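Nevness Residents' Exchange
Board: Building Policy and Shared Rooms
Thread: Proposed reservation rules for the common room

Posted by: G_Haugen (Moderator)
May 11, 2020

Members are invited to comment on the draft reservation rules for the ground floor common room before they are placed before the full association. The room has been closed to group use since April, and the association wishes to have the rules settled before it reopens.

The draft contains the following provisions.

Each household may reserve the room for up to eight hours in a calendar month. Hours may not be carried over or given to another household.

Reservations are to be entered through the Witia calendar. Paper requests will no longer be accepted at the front desk.

A cleaning deposit of $191 will be held for each private event and returned within one week, less any charges.

The household making the reservation is responsible for leaving all surfaces clear and wiped down at the end of its time.

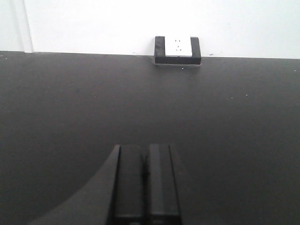

Lindalva Dantas: I support the draft in general, but I must object to the deposit. A household that wishes to use the room for two hours on a child's birthday should not have to set aside $191 in order to do so. The former rules asked for no deposit at all, and the minutes of past meetings do not record any damage that would explain the change. I would ask that the deposit apply only to events with outside guests.

Posted by: G_Haugen (Moderator)

The concern is noted. The deposit was set to match the minimum charge under our cleaning contract with Hinduvus. Whenever a room is left in poor order, the association pays that charge from general funds, and households that never use the room pay their share of it. Last year these charges came to $1,322.

Posted by: unit_4c

With respect to the moderator, the figure of $1,322 should be broken down. My understanding is that it includes the carpet work in the lobby, which has no connection to private events. If that work is taken out, the remaining sum is far smaller and the case for a deposit is weaker.

Posted by: G_Haugen (Moderator)

Unit 4C is correct that the lobby carpet appears in the same budget line. The carpet portion was $499. The corrected amount for the common room is therefore $823, and the draft will be revised to show it. I thank the member for raising the point.

Posted by: northstair

I take the opposite view from the two members above. Eight hundred dollars is still money the rest of us paid. I have lived in this building for a long time and have reserved the room twice. A refundable deposit costs a careful household nothing.

My own objection is to the wiping down requirement as written. "Wiped down" may mean a dry paper towel to one household and a full wash to another. If a deposit can be withheld over it, the standard must be stated. I would suggest the following wording: "Tables are to be wiped with a damp cloth and then dried. Cloths are to be rinsed and hung after use."
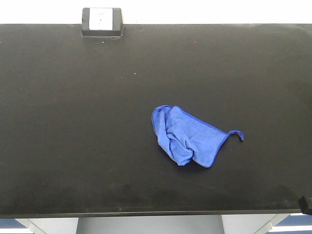

Blue microfiber cloth on a black tabletop.

Posted by: unit_4c

I have no quarrel with that wording, although the rule should also state who supplies the cloths. Under the old rules this was left open, and most households brought their own.

Posted by: Lindalva Dantas

I agree that supplies should be addressed. I remain opposed to the deposit for resident-only events, and I would ask that the two questions be voted on separately. It would be unfair for members to have to accept the deposit in order to obtain a clear cleaning standard.

Posted by: ma_reader

May I ask about the Witia calendar? My mother lives on the second floor and does not use a computer. She reserved the room by paper form for many years. Ending paper requests would leave her with no means of applying on her own.

Posted by: G_Haugen (Moderator)

Front desk staff may enter a reservation on behalf of any resident who asks in person or by telephone. The draft should have said so, and the sentence will be added.

On the matter of separate votes, I have no objection. The deposit will be listed as its own item. The cleaning standard proposed by northstair will be listed with the remaining rules, together with a line providing that the association will supply cloths.

Posted by: northstair

I can accept separate votes. I will be voting in favor of both.

Posted by: unit_4c

Please post the revised draft in this thread as well as on the lobby board.

Posted by: G_Haugen (Moderator)

It will be posted in both places. The thread will stay open for comments until then.

Gudrun Haugen
Moderator, Building Policy and Shared Rooms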